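Trinden Housekeeping Course – Handout 9

Washing by hand: plates

Before the water runs, look at the place where you will work. Both basins should be free. A shallow plate stays flat on the counter near the sink – wipe the wood there first. Check the inside of the plate for small marks, also in the center.

The plate and its place by the sink: 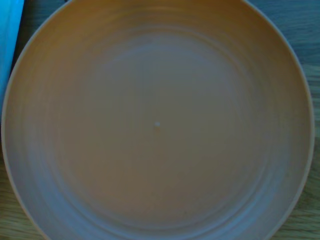
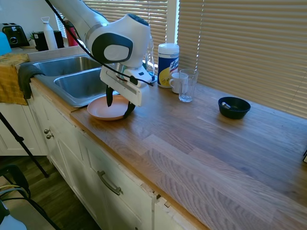
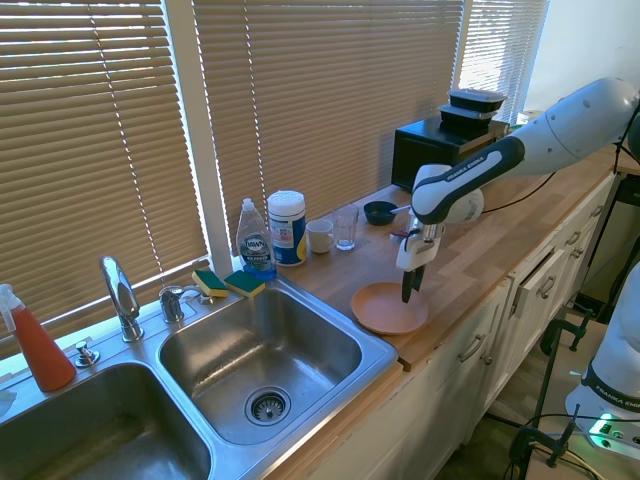 Glasses and mugs

Wash these before the plates. For 30 minutes let them stand on a clean towel.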